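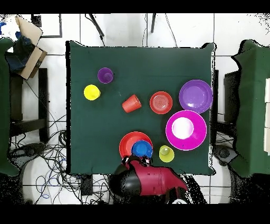 Tabletop Tableware Episodes - collection rules and data card
Maintained by Ngaio Paewai and Lambros Christodoulou, Udbridge
Rules version 5

Read this before you train on anything in the folder. Most of the complaints we get come from people who read the file list and skipped the card.

What it is

497 episodes of a single arm working on plastic cups and plates on a cloth-covered table. Head camera only in the public part. The wrist view exists for part of the set and will be added if Jarrah Cartwright ever finishes checking the clocks.

What it is not

A benchmark. Two groups have already reported a score on it as if it were one. There is no held-out split that we would defend, the same table turns up throughout, and the cups and plates come from one small pool. A high number on this data tells you that your model has learned our table.

Collection rules

1. Layouts are drawn from the layout sheet. The operator does not tidy the sheet's layout to make it easier. If a cup is meant to lie on its side, it lies on its side, and if it rolls before the start it is put back once and then left where it settles.

2. Stacked and overlapping items are allowed at the start. A cup may begin on a plate, and a plate may overlap another plate. Earlier versions of these rules banned this. That ban made the success rate look terrific and the data close to useless.

3. One operator per session. Swapping mid-session is a new session with a new ID.

4. Hands stay away from the table from the start tone to the stop tone. An episode with a hand in it is marked TOUCHED and kept in the raw folder.

5. Failed episodes are kept. Deleting them needs Ngaio's initials in the log, and so far she has given them for corrupt files only.

6. Nothing around the table gets cleared for looks. Cables, boxes and chairs stay as they were when the session began. Trip hazards on the operator's side are the one exception.

7. The depth stream is stored as recorded. No hole filling, no smoothing.

We get the most mail over rule 7. Missing depth shows up as black, mostly along cloth edges and around objects on the floor, and people write in to tell us the files are broken.

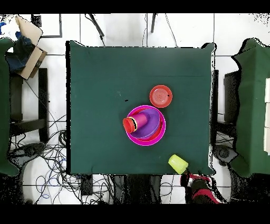
They aren't. If your pipeline needs filled depth, fill it yourself and say in your paper how you did it. We tried three filling methods in July and each one invented a slightly different edge for the table. I don't see why we should pick one for everybody.

Labels

Success is judged from the last moment of the episode against the written goal, by someone other than the operator. The label set is done, partial, failed and unclear. Please don't fold "unclear" into "failed". It mostly covers nested cups, where from the head camera you can't always tell whether the inner one is seated or just leaning.

Color names are free text. What Aroha Paewai calls magenta, Yvonne Sugden calls pink, and the red-orange items have been "red", "orange" and "coral" depending on the session. There is a mapping file, colors_map.csv. It is an opinion.

Agreement check

We had 100 episodes labeled twice. The labelers disagreed on 17. I've seen agreement claims in this field that are a lot prettier, usually with no word on who the second labeler was or whether they could see the first label. Ours couldn't. All 17 are listed in disagreements.txt with both labels, and we have not "resolved" them.

About following standards

People ask which standard this set complies with. None. We read the Doolan checklist that was going around and took two things from it, the session IDs and the separate judge. The rest was boxes you could tick without changing what you do, such as "objects are representative of household use". Representative of which household? We left it blank.

The Dunska export format is supported because the Gristudo loader wants it. It drops the TOUCHED mark without warning. If you convert, carry that field over by hand or you will be training on episodes you meant to leave out.

Safety notes for anyone repeating this

- Speed limit is set in the controller, and the operator can't change it from the console.
- Stop button within reach of the operator and a second one by the door.
- No reaching over the table while the arm is powered, including to pick up a fallen cup.
- Plastic only. We don't do glass.

Known problems

- Lighting isn't logged before session 17.
- Some goal texts say "stack" where "nest" was meant. Fixed in the mapping, left alone in the raw files.
- The table cloth shifts over a long session. Do not assume a fixed table frame.
- Start tones are missing from a handful of audio tracks. Use the controller log for timing.

Changes

Changes to the rules are dated by session number and never applied backward. If you find a rule we broke, send Lambros the session ID and he'll add it under known problems. Requests to remove "messy" episodes go to the same address and will get a no.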